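Clemar satin tablecloth, pale pink, large size

I bought this cloth in August for the birthday of my daughter, and after several months I think I can give a fair opinion. I paid 55 for it in the Tenditon shop. My brother-in-law, Robel Birhane, has the similar one from Atolden, so I could compare them a little.

First the good side. The colour is soft and it is the same pink as on the packet. The fabric shines very much, especially near the window. It is wide enough for our big table and it still hangs down nicely. We use it for parties and also when the children make decorations, and it makes even a messy table look like a celebration.
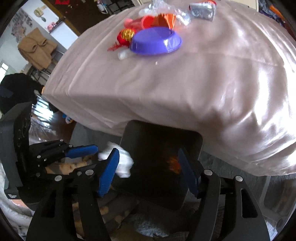

The pink cloth on our large table, with cupcake liners, a purple bowl and some decorations.

Now the less good side. Satin is slippery. If you pull one corner, everything on the table travels with it, so I put small clips under the edge. The fold lines from the packet were also very stubborn. I ironed it on low heat, from the back side, and it took me the whole evening. Glitter stays in the fabric and must be removed with sticky tape.

I washed it at 30 degrees and the colour did not change. The Atolden cloth is thicker and lies more quiet on the table, but it costs 100 and the pink is too strong for my taste.

I give four stars from five. For every day I would choose cotton, but for a party I am satisfied and I would buy it again.

Nahom Mamo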